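Rain gear library opens for spring at Skitside

The folding is under way at the Skitside community hall in Ellirham, and if you have ever tried to get a raincoat to lie flat you will know why it gets its own morning! The hall's rain gear library opens again in April, and everything that gets lent out has to be sorted, folded and put in baskets first.

The idea is wonderfully simple. Families borrow what they need for the wet months and bring it back when the weather turns. Last season the library made 740 loans, its best year so far, and Rhonda Bélanger, who set it up three years ago in a corner of the coat room, is hoping for an even busier one.

"People used to come in for one thing and look embarrassed about it," she said. "Now they come in with all their kids and stay for coffee. I love it."
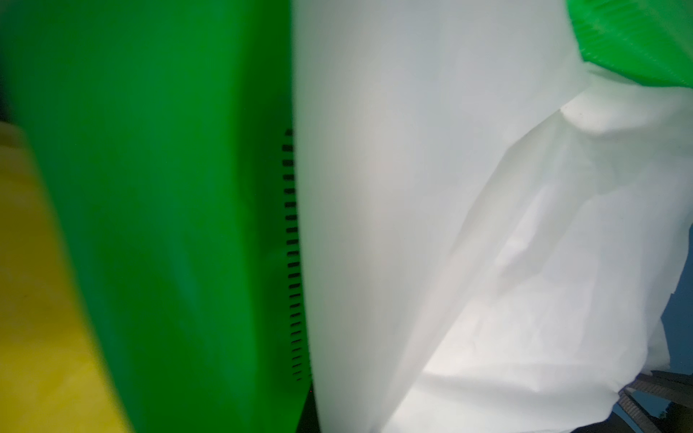 Yellow and white at close quarters during the sorting at Skitside.

Each loan goes out in a plastic basket, so it can be carried home in one trip and stored on a shelf without everything sliding around. The baskets are new this year, bought with a gift from Gagnon, the hardware store on the corner, and they are a huge step up from the cardboard boxes, which had gone soft at the bottom by the end of last fall.

Jolán Nyitrai has drawn up a folding guide that will hang by the lending desk, and it is a lovely piece of work, with big clear drawings and hardly any words. Sleeves go in first, then the sides, then the whole thing is brought up from the hem until it makes a block that fits the basket. She tried four ways of doing it before settling on this one, and she is very firm about smoothing the air out as you go.

"Shiny fabric wants to spring open again," she said. "You have to be patient with it, and you have to start over when it goes wrong."

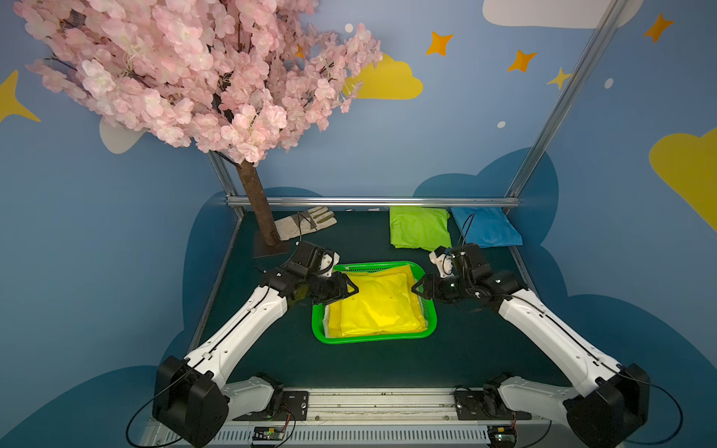

The coat room itself is getting a lift as well. There is a fresh coat of paint on the walls, the hooks have been lowered so smaller children can reach them, and the old bench by the door has finally been fixed - anyone who sat on the left end of it last winter will be delighted.

Borrowing is free for anyone living in Ellirham. Bring something with your address on it the first time, and after that your name is enough. Loans run for 30 days and can be renewed at the desk or by phone. Children's sizes go fastest, so it is worth coming early in the month.

The library would also be very glad of outgrown rain jackets in good shape, especially the small ones. They can be left at the hall any morning between nine and noon. Please check the pockets before you hand them over - last year's finds included a house key and a whole set of dominoes!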